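Ticket 622: Choir recordings play too fast and a half step high in Skerneo
Status: Resolved
Opened by: Radwa Benkirane
Assigned to: Silvan Sutter
Category: Audio archive / playback

Original report, Sep 1, 2018

I'm preparing the listening pages for the Italian madrigal course. There are 27 recordings of the Ukel chamber choir, all transferred from tape in July. When I play them in Skerneo, the older ones sound fine, but the new ones are sharp. I checked against a tuning fork and the piano in the practice room. A piece that should start on G starts a little above G sharp. The singers also sound rushed, and the Italian text is hard to follow in the fast passages.

The same files play correctly on my laptop in another player. I have tried two browsers and two sets of headphones. No change.

The students need to mark up the text line by line against the recording, so slowing it down by hand isn't a good option.

Radwa Benkirane

Silvan Sutter

Thanks. Can you tell me which page template you used, and whether the players were added one at a time or through the batch form? Please also send the title of one good recording and one bad one.

Radwa Benkirane

Batch form for all the new ones. Template is "Text and score, two columns." Good: the lament in five voices, first transfer. Bad: the same lament, second transfer. They were sung by the same group on the same evening, so they should match.

Silvan Sutter

I compared the two. The good file was saved at 44.1 kHz and the bad one at 48 kHz. Skerneo should read the rate from the file header. If it plays a 44.1 file as 48, you get a pitch rise of about a semitone and a half, which is close to what you hear. What I don't understand yet is why the 48 file is the one that goes wrong.

Steps so far:
Cleared the server cache. No change.
Uploaded the bad file again by hand, outside the batch form. Plays at the correct pitch.
Uploaded it through the batch form. Sharp again.
Repeated the batch upload on the Triton test server. Sharp there too.

So the file is good and the batch form is doing something to it. I've passed this to Érica Bezerra, who maintains the import script.
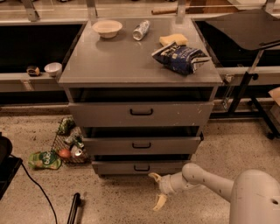
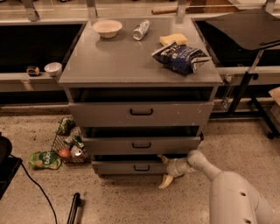 Érica Bezerra

I found it. The batch form makes a smaller listening copy of every file, and the page plays the copy, never the original. The script converts the copy to 44.1 kHz and then writes the header from the original file. So a 48 file ends up as 44.1 audio with a 48 header, and the player believes the header. Files that were 44.1 to begin with come out right by luck.

The fix is one line. The header is now written after conversion, from the copy. I ran it on Triton with the lament and with two of the dance songs, and the pitch matches the originals.

Silvan Sutter

Fix is on the live server. I rebuilt the listening copies for the whole course. Radwa, please check a few, and reload the page fully first — the browser may keep the old copy.

Radwa Benkirane

Checked all of them with the fork. Pitch is right and the words are clear. One thing left: the line markers I set in the lament before the fix are now early, and it gets worse toward the end of the piece.

Silvan Sutter

Those markers were set against the short version. Multiply each time by 48 and divide by 44.1. You can paste the list into this ticket and I'll do it.

Radwa Benkirane

It was only one page of markers. I did them by hand. They line up now.

Silvan Sutter

Good. Ingeborg Gisler asked whether the Trummer organ recordings have the same problem. They were added one at a time, so they don't use the batch copy. I played three and they are at pitch.

Closing.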